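포장 상자 공장 견학기: 종이 냄새와 풀 냄새 사이에서

9월에 포장 상자를 만드는 공장에 다녀왔습니다. 저는 한국에 와서 오래 살았지만 아직 한국어로 긴 글을 쓰는 일이 쉽지 않습니다. 그래도 그날 본 것을 잊기 전에 적어 두고 싶어서 이 글을 씁니다. 틀린 표현이 있으면 댓글로 알려 주시기 바랍니다.

공장 이름은 Starstead입니다. 식품용 종이 상자를 인쇄하고, 자르고, 접어서 붙이는 곳입니다. 일 년에 두 번 일반인에게 문을 여는데, 신청은 홈페이지에서 받습니다. 저는 봄에 신청했다가 자리가 없어서 못 갔고, 이번에는 신청이 열린 날 아침에 바로 이름을 올렸습니다. 참가비는 없었습니다. 신청할 때 신발 크기를 적으라는 칸이 있어서 이상하다고 생각했는데, 안전화를 빌려주기 위한 것이었습니다.

가는 길

지하철역에서 나와 마을버스를 탔습니다. 버스에서 내려 공단 길을 걸어야 하는데, 인도가 좁고 트럭이 많이 지나갑니다. 지도 앱은 정문이 아니라 화물 출입구로 안내했습니다. 저는 그것을 모르고 화물 출입구 앞에서 한참 서 있었습니다. 경비실에 계신 분이 손으로 방향을 가리켜 주셔서 정문까지 담을 따라 돌아갔습니다. 다음에 가실 분은 공장 이름만 검색하지 마시고 "방문객 주차장"까지 넣어서 검색하시면 좋겠습니다.

오전 10시에 접수가 시작되었습니다. 접수대에서 목걸이 이름표와 귀마개, 머리망을 받았습니다. 휴대전화는 사물함에 넣어야 했고, 

설명회

먼저 이층 회의실에서 회사 소개를 들었습니다. 설명회는 57분 동안 진행되었습니다. 예정은 삼십 분이었는데 질문이 많아서 길어졌습니다. 저는 앞쪽에 앉았고, 모르는 단어를 공책에 적으면서 들었습니다. "톰슨", "오시", "도무송" 같은 말이 계속 나왔는데 사전에 없거나 뜻이 다르게 나와 있었습니다. 나중에 물어보니 오시는 종이를 접기 위해 미리 눌러 놓는 선이고, 톰슨과 도무송은 칼틀로 종이를 찍어 모양을 내는 작업이라고 합니다. 현장에서는 같은 일을 사람마다 다른 이름으로 부른다고 하니, 외국인인 저만 어려운 것은 아닌 듯합니다.

종이에 대한 설명이 가장 길었습니다. 상자를 만드는 두꺼운 종이에는 결이 있습니다. 나무에 결이 있는 것과 비슷합니다. 결 방향으로 접으면 깨끗하게 접히고, 결을 거슬러 접으면 겉면이 터지기 쉽다고 합니다. 직원분이 종이 두 조각을 나누어 주면서 직접 접어 보게 하셨습니다. 제 손으로 접어 보니 차이가 확실했습니다. 한쪽은 부드럽게 접혔고 다른 쪽은 하얀 속이 거칠게 드러났습니다. 저는 지금까지 집에서 상자를 접어 버리면서 이런 것을 한 번도 생각하지 않았습니다.

인쇄실

인쇄실은 생각보다 조용하지 않았고, 생각보다 깨끗했습니다. 바닥에 노란 선이 있어서 그 안쪽으로만 걸어야 합니다. 인쇄기는 기차처럼 길고, 색깔마다 칸이 하나씩 있습니다. 종이가 한 칸을 지날 때마다 색이 하나씩 더해집니다. 마지막 칸에서는 코팅을 합니다. 코팅액 냄새가 조금 났지만 머리가 아플 정도는 아니었습니다.

제가 재미있게 본 것은 색을 맞추는 책상입니다. 위에 특별한 조명이 달려 있고, 담당자가 방금 나온 종이와 기준 종이를 나란히 놓고 비교합니다. 저는 두 장이 똑같아 보였는데 그분은 빨간색이 조금 무겁다고 하셨습니다. "색이 무겁다"는 표현이 마음에 들어서 공책에 적었습니다. 기계로도 재지만 마지막에는 꼭 눈으로 본다고 합니다. 점심을 먹은 직후에는 눈이 둔해져서 중요한 색은 오전에 본다는 이야기도 들었는데, 농담인지 진짜인지 저는 구별하지 못했습니다.

인쇄된 종이는 바로 자르지 않고 쌓아서 쉬게 합니다. 잉크가 마를 시간이 필요하고, 종이도 방 안의 습도에 익숙해져야 한다고 합니다. 장마철에는 종이가 물을 먹어서 휘기 때문에 일정을 짤 때 날씨를 본다고 하셨습니다. 농사와 비슷하다는 생각이 들었습니다.

칼틀과 접착

칼틀은 합판에 얇은 칼날을 구부려 박은 판입니다. 상자 모양마다 하나씩 필요합니다. 칼틀 창고에는 Nida라는 회사가 만든 높은 선반이 줄지어 있고, 보관 중인 칼틀이 모두 3,804개라고 선반 앞 안내판에 적혀 있었습니다. 오래 쓰지 않은 것도 쉽게 버리지 못한다고 합니다. 몇 년 만에 같은 상자를 다시 주문하는 손님이 있기 때문입니다. 칼틀 옆면에는 손으로 쓴 글씨가 많았고, 어떤 것은 글씨가 흐려져서 읽을 수 없었습니다.

접착 공정은 가장 빠릅니다. 납작한 종이가 벨트 위를 지나가면서 옆면에 풀이 묻고, 접히고, 눌립니다. 눈으로 따라가기가 힘들었습니다. 상자는 이때 아직 납작한 상태입니다. 내용물을 넣는 일은 식품 회사의 공장에서 합니다. 저는 상자 공장에서 상자가 입체로 나오는 줄 알았기 때문에 조금 놀랐습니다. 다시 생각하면 당연한 일입니다. 입체로 나르면 트럭에 공기를 싣고 가는 것과 같습니다.

풀은 Panicker라는 업체에서 받는다고 합니다. 여름용과 겨울용이 다르다고 들었습니다. 풀이 너무 많으면 옆으로 새어 나와 상자끼리 붙고, 너무 적으면 나중에 벌어집니다. 불량 상자를 몇 개 만져 볼 수 있었는데, 풀이 적은 것은 손가락으로 살짝 밀어도 열렸습니다.

전시실

견학의 마지막은 일층 전시실이었습니다. 오래된 과자 상자와 비누 상자, 약 상자가 연도 순서로 놓여 있습니다. 글씨체만 보아도 시대가 느껴졌습니다. 제가 어릴 때 고향에서 보던 것과 닮은 비누 상자가 있어서 그 앞에 오래 있었습니다. 외국 상자 코너도 있는데, 시리얼 상자는 앞면과 옆면의 역할이 아주 다르다는 설명을 여기서 들었습니다. 앞면은 멀리서 부르는 얼굴이고, 옆면은 가까이에서 읽는 종이라고 합니다.
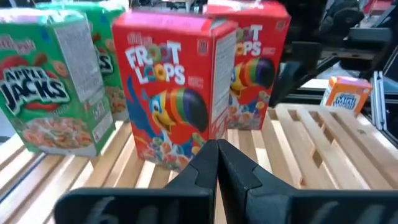
시리얼 상자들. 왼쪽의 초록색 Apple Jacks는 그림이 큰 앞면과 작은 글씨가 많은 옆면이 함께 보인다.

설명을 듣고 나니 시리얼 상자를 보는 눈이 바뀌었습니다. 앞면에는 그릇에 담긴 시리얼 그림과 커다란 이름이 있고, 영양 성분처럼 법으로 정해진 내용은 옆면으로 갑니다. 옆면 바탕을 연한 색으로 하면 작은 글씨를 읽기 쉽습니다. 진한 바탕에 작은 흰 글씨를 넣으면 인쇄할 때 색이 조금만 어긋나도 글씨가 메워진다고 합니다. 디자이너와 인쇄소가 이 문제로 자주 다툰다고 하셔서 모두 웃었습니다.

전시실 옆에는 직접 상자를 접어 보는 자리가 있었습니다. 풀 없이 끼워서 만드는 작은 상자인데, 저는 순서를 잘못 알아서 바닥이 자꾸 빠졌습니다. 옆에 있던 초등학생이 저보다 먼저 끝내고 제 것도 도와주었습니다. 고마웠고 조금 부끄러웠습니다.

기념품과 점심

나갈 때 기념품으로 Plulus라는 이름의 종이 정리함을 받았습니다. 이 공장에서 자투리 종이로 만드는 제품이라고 합니다. 지금 제 책상 위에서 영수증을 담고 있습니다. 뚜껑이 조금 뻑뻑하지만 튼튼합니다.

점심은 제공되지 않습니다. 공단 사거리에 백반집이 있는데 근처 직원들이 한꺼번에 오기 때문에 정오가 되기 전에 들어가는 것이 좋습니다. 저는 늦게 가서 고등어구이가 떨어졌고 제육볶음을 먹었습니다. 밥은 더 주셨습니다.

아쉬운 점과 참고할 점

아쉬운 점도 적겠습니다. 인쇄실에서는 기계 소리 때문에 뒤에 서면 설명이 거의 들리지 않았습니다. 무선 수신기를 나누어 주면 좋겠다고 설문지에 썼습니다. 또 안내 책자의 외국어 번역은 영어뿐이고, 칼틀 부분은 번역이 빠져 있었습니다. 저에게는 한국어 쪽이 오히려 이해하기 쉬웠습니다.

버스로 가실 분은 189번에서 마을버스로 갈아타는 방법도 있습니다. 저는 돌아올 때 이 길로 왔는데 지하철보다 덜 걸었습니다. 공장 안은 에어컨이 강한 방과 더운 방이 번갈아 나오니 얇은 겉옷을 가져가시기 바랍니다. 치마와 반바지는 입장이 안 됩니다. 제 앞의 한 분은 접수대에서 작업복 바지를 빌려 입으셨습니다.

다음 견학 신청은 봄에 열린다고 들었습니다. 정확한 날짜는 아직 홈페이지에 없습니다.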